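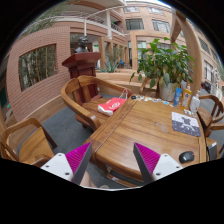
Hämäläinen Gripper Trials: Frequently Asked Questions
Last revised April 2023

What is being compared?
The program compares two sets of jaws for the same hand-held gripper. The Amley set has a stiff inner structure. The Trullinus set has a softer one that bends around an object when it is squeezed. Handle, camera and mounting plates are the same for both.

Who may take part?
Any member of staff or registered student may apply. Prior experience with robots is not required. Participants attend a short briefing and complete 3 practice lifts before their results are recorded.

Which objects are used?
Each participant works with everyday items, among them a computer mouse. A mouse is smooth and rounded, and a poor grip on it shows quickly.

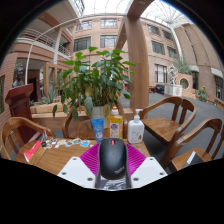 How is a successful lift defined?
The object must leave the table, remain in the jaws for 2 seconds and be set down without being dropped. A lift in which the participant steadies the object with the free hand is recorded as failed.

How many lifts are planned?
Each set of jaws will be used for 500 lifts. As of this revision, 98 lifts with the Trullinus set remain. The Amley lifts are complete.

Why are the trials not held in a laboratory?
Daylight, plants and furniture in the background are a harder test for the camera than a plain wall. The Plavmont controller software must follow the position of the gripper under such conditions.

May objects be moved between lifts?
Participants may move the object being lifted. Other items on the table should be left where they are until the session ends.
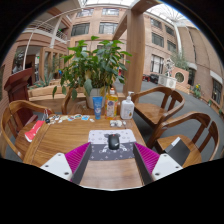 Results and Data

When will the results be available?
A written report is expected in September. It will be sent to all participants and posted on this page.

Are participants identified in the report?
Results are listed by session number only. Requests to withdraw a session must be made in writing before the report is issued.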